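How to Load a Wire Dish Rack So It Stays Loaded

Filed under: Kitchen, Small Victories
By Rangi Hollis, May 2024

A dish rack has one job, and most of us do our best to stop it. I washed up in shared kitchens for years before I learnt to stack one properly, and I have the mismatched plates to show for it.

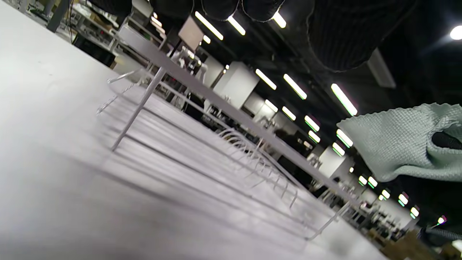

These steps are for the plain white coated wire sort, with a row of looped prongs for the plates. If yours has two storeys and a wine glass balcony, the principles hold but you have further to fall.

What you need
A rack
A tray or a folded tea towel to go under it
A dry cloth
A little patience, or someone to blame

Step 1. Find a flat spot
Put the rack down empty and press each corner. If it rocks, turn it round and try again. A rack that rocks when it's empty will do it with more feeling once it holds your casserole dish. Keep it back from the edge of the worktop, where elbows live.

Step 2. Wash in the right order
Glasses first, then cutlery, then plates, then the pan you were hoping would soak itself clean. Big things go in the rack last. Start with the pan and you'll spend the rest of the evening building on top of it.

Step 3. Plates between the prongs
Stand each plate in its own slot, all facing the same way. Start at one end with the largest and work down. Two plates in one slot will dry in November — and the slot beside them is usually free.

Deep bowls are the awkward ones. Give each a spare slot and lean it forward so the water runs out. A bowl facing the ceiling is a pond.

Step 4. Mugs and glasses
Upside down, tilted slightly, never balanced on a plate rim. If there's no room, dry one by hand. It takes 30 seconds and hurts less than you'd think.

Step 5. Empty it
This is the step people skip. The rack isn't a cupboard, however long you've been treating it as one. Put everything away before the next wash.

Looking after the wire
Wipe the rods with warm soapy water when you remember, and get into the bends of the prongs with an old toothbrush. Dry it off afterwards. Check the feet for chips in the coating, as rust starts there and then signs its name on your worktop.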